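Why Is It So Hard for a Robot to Pick Up a Spoon?

You picked up a spoon this morning. You were probably half asleep, and you may have been thinking about something else, such as why your brother gets the good cereal bowl. Your hand did the job without you.

A robot would like to know how you did that.

Most robot hands don't look like hands. They are called grippers, and many have only two fingers, which open and close like a crab having a quiet day. Two sounds stingy when you have ten. But every finger needs parts to move it, and parts break, usually on a Friday afternoon.

At a workshop in Brurnville, Agnes Solberg and Lorne Lemieux spend their days finding out which grippers are any good. They give each one the same 15 objects and let it try every object 4 times. Some objects are easy. A foam block is so easy it's almost rude. Then come the flat things.

Flat things are terrible. Try picking up a ruler from a table while wearing oven mitts. (Ask first. They are somebody's oven mitts.) Your fingers can't get underneath, so you push down, or slide the ruler to the edge, or tip it up. You have a whole bag of tricks. A robot has the tricks somebody gave it.

One way to teach a trick is to let a person hold the gripper and do the job, while a camera on the tool records what the fingers are up to. A computer studies many tries and looks for a pattern. Lorne once did 276 in a week and dreamed about kitchen tools.
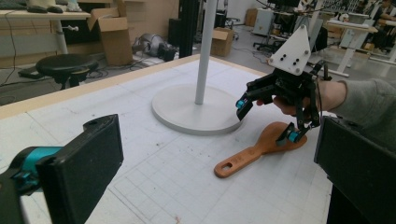
A hand-held gripper with teal fingertips meets a wooden spatula.

Fingertips matter, too. Soft rubbery ones hold on well but pick up crumbs. Hard ones stay clean and drop things. Agnes likes the soft ones, Lorne likes the hard ones, and they have agreed to stop discussing it at lunch.

Try it yourself: Use only your thumb and one finger to pick up a coin, a sock and a wooden spoon. Now do it with your eyes closed. Which one was the hardest? Write it down, and put the sock back where you found it.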